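Home Contents Previous Chapter Next Chapter Glossary Index

Chapter 7
Keeping the Harvest: Storing Fruit and Vegetables at Home

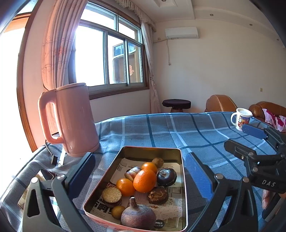
Figure 7.1 Citrus fruit and root vegetable on a lined tin tray.

Before anyone in your household owned a refrigerator, somebody in it knew how to keep a carrot until spring. It may have been a great-grandmother with a sandbox under the stairs, or an uncle who hung his onions in old stockings from the shed rafters, but the knowledge was there, and it was passed along in the kitchen with very little fuss. In this chapter we'd like to hand some of it on to you, along with enough plant biology to explain why the old methods worked as well as they did (and why a few of them, I'm sorry to say, never worked at all).

The place to begin is with an idea that surprises most students the first time they meet it: a picked fruit is still alive. It has been separated from the tree and can no longer draw on water from the roots or sugars from the leaves, yet its cells go on breathing, taking in oxygen and giving off carbon dioxide, water and a little heat. We call this respiration, and you'll remember it from Chapter 2. Every method of fresh storage described in these pages is a way of slowing respiration down without stopping it altogether. A potato that stops breathing is a dead potato, and you will know it by the smell.

Temperature has the largest say in the matter. As a rule of thumb, the cooler the produce, the slower it breathes, down to the point where cold begins to do its own damage. Apples and carrots are happy just above freezing. Sweet potatoes are tropical plants by ancestry and sulk badly in the fridge, developing hard centres and an off flavour. Oranges sit somewhere in the middle; they'll keep for a few days on the counter in a bowl, where everybody can enjoy the colour, and a good deal longer in the crisper drawer.

Humidity comes next. Root vegetables have thin skins and lose water quickly in dry air, which is why the cellars at Griltholm, which we'll visit in Section 7.3, were built with bare earth floors that the household sprinkled each week through the winter. Onions and garlic want just the opposite, and will sprout or turn mouldy in the same room where beets stay firm until April. If you have only one cupboard to work with, take heart! Section 7.4 is devoted to small apartments, and includes the Porkonitz shelf, a simple arrangement of crates that needs no more floor space than a kitchen chair.

We also have to talk about neighbours. Some fruits release ethylene, a gas that hastens ripening, and they release it whether or not the vegetables beside them would care to be ripened. Apples, pears and bananas are generous with it. Citrus gives off very little. Carrots stored beside apples can turn bitter, and leafy greens go yellow well ahead of their time, so a bit of thought about who sits next to whom will save you a lot of compost.

By the end of the chapter you should be able to explain respiration in harvested produce, sort common fruits and vegetables by their preferred temperature and humidity, and draw up a storage plan for your own home. You'll need a notebook, a kitchen thermometer and a kitchen scale for Activity 7A, in which you will weigh a carrot every day for 35 days and graph what it loses. Start it this week if you can, as we'll be coming back to your results in Chapter 9.

Key terms: respiration, ethylene, relative humidity, chilling injury, curing

Last updated: Thursday, May 16, 2019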